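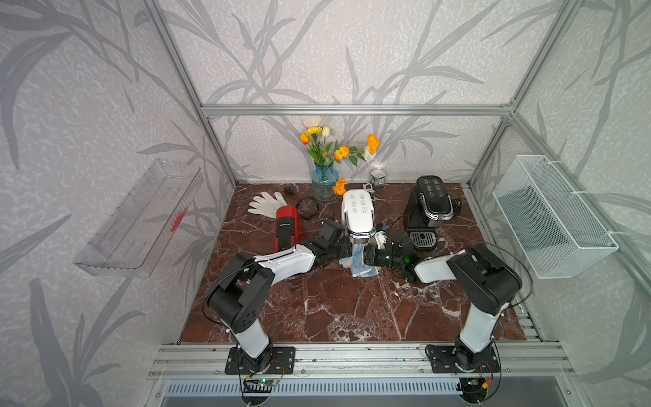

The paper that came back

Wallpaper went out of Jollden one house at a time. People steamed it off, filled the cracks and painted the walls white, and by the time the Santon mill closed its second print line, the town's only decorating shop had stopped keeping pattern books on the counter.

The mill now prints more than it has in years. Orders come mostly from people doing one room, often a hallway or a small bedroom, and most of them ask for plants. Leaves, reeds and tall grasses sell best. Gray on gray is the steady seller, and the old florals in pink and green are a distant second.

Santon keeps 2272 patterns in its archive, stored as rolls, proofs and hand-cut blocks in a dry room over the loading dock. Many were printed only once. A pattern called Kvam, a plain field of seed heads on long stalks, sat there for 30 years before it was put back on the machine last May. The first run was 3000 rolls. The stalks had to be redrawn, as the old rollers were worn and the thin lines printed with gaps.

Paste has changed more than paper. The older papers were soaked, folded and hung wet, and a beginner could ruin a length just by lifting it. Most new stock has a backing that stays flat, so the paste goes on the wall and the paper goes up dry. A roll of the Lineo range costs 74 dollars, and an average bedroom takes eight.

Hangers in the area still say the wall matters most. Fresh plaster needs weeks before it is sealed, and gloss paint has to be sanded or the seams will lift. Large leaf prints waste more paper than small ones, because each length has to be matched to the one beside it. Corners in old houses are rarely square. The usual advice is to start behind the door and let the mismatch land there.

The mill shop opens on Thursday mornings and sells ends of rolls by weight.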